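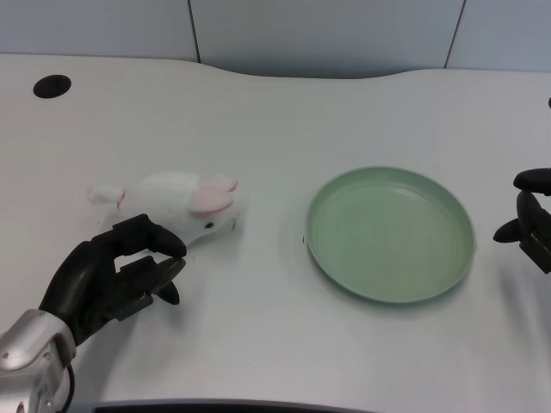
Departamento de Manipulación Bimanual — Equipos y periféricos

Mano Trerkero M2
Ficha de equipo y aviso técnico sobre el flexor del dedo índice

Estado: disponible con restricciones
Responsable del equipo: Olga Quintana
Suplente: Nahuel Riquelme
Última revisión de esta página: 8 de febrero de 2019

Descripción general

La Trerkero M2 es una mano multidedo de tipo humanoide para brazos con muñeca Nørgaard. Se suministra por pares (izquierda y derecha) y se emplea en tareas de recogida y colocación sobre mesa con objetos deformables y piezas de menaje ligero. La tarea de referencia del departamento es el traslado del conejo de peluche al plato verde, con agarre lateral por el cuerpo y suelta en el centro del plato. Ambos objetos se conservan en el armario de Kokudcombe, junto con las plantillas de posición.

Características

Masa por mano, sin adaptador: 671 g
Recorrido útil del actuador lineal del índice: 7 mm
Transmisión: tendón en flexión, muelle en extensión
Alimentación y datos: cable único por el exterior de la muñeca
Control: posición con límite de corriente por dedo
Repuestos en almacén: juego de tendones, muelles de retorno, conector de muñeca

Aviso técnico: retención del índice en la apertura

Afecta a las dos unidades del par instalado en el puesto de Madau. Otras configuraciones no se han verificado.

Durante las pruebas de enero, la mano izquierda no completó la apertura del índice después de la orden de suelta. El controlador informaba de dedo abierto y la secuencia continuaba con la retirada del brazo. El peluche quedaba enganchado entre el índice y la palma y salía del plato con la mano. En dos de los ciclos el plato fue arrastrado hasta el borde de la mesa. No hubo daños personales ni rotura de material.

El fallo aparecía después de unos 133 ciclos continuos y desaparecía tras una parada prolongada, lo que retrasó el diagnóstico. La primera hipótesis fue un límite de corriente demasiado bajo; se descartó al reproducir el fallo con el valor máximo admitido.

Causa

Thilini Selvanayagam desmontó el dedo y encontró el tendón desplazado de su guía en la segunda falange. El rozamiento contra el borde de la guía superaba la fuerza del muelle de retorno. El sensor de posición está montado en el actuador y no en la articulación, de modo que la lectura era correcta para el motor y falsa para el dedo. La mano derecha presentaba el mismo desgaste en grado menor, sin retención observada.

Hafþór Oddsson revisó el registro del controlador y confirmó que no existe ninguna alarma asociada a esta condición — el fallo es silencioso y debe detectarse por otros medios.

Medidas en vigor

1. Velocidad de retirada reducida en la fase posterior a la suelta.
2. Pausa de 2 s entre la orden de apertura y el primer movimiento del brazo.
3. Comprobación visual de los dedos por el operador antes de autorizar cada serie.
4. Prohibido liberar el objeto a mano con los actuadores alimentados. Se pulsa la parada, se espera al indicador de reposo y se extiende el dedo desde la falange distal.
5. Prohibido tirar del cable de la muñeca para apartar la mano de la mesa.

El incumplimiento del punto 4 se notifica a Hannelore Seidel, responsable de seguridad del laboratorio.

Reparación

Se ha sustituido el tendón del índice en la mano izquierda y se ha repasado el canto de la guía. La mano derecha conserva el tendón original hasta que llegue el segundo juego. La guía modificada está pedida al fabricante, sin fecha confirmada de entrega.

Las restricciones se mantienen para ambas manos. Para levantarlas se exige una serie completa de la tarea de referencia sin retención, con la articulación medida por un encóder externo.

Reserva y uso

Las reservas se tramitan con Nahuel Riquelme. El usuario debe indicar los objetos previstos; no se admiten por ahora recipientes de vidrio o cerámica. Cualquier diferencia entre la posición indicada por el controlador y la posición real del dedo se anota en el cuaderno del puesto, con el número de ciclo y la mano afectada.

Documentos relacionados

Procedimiento de cambio de tendones, mano M2
Plano de la guía de la segunda falange
Lista de comprobación previa, puesto de Madau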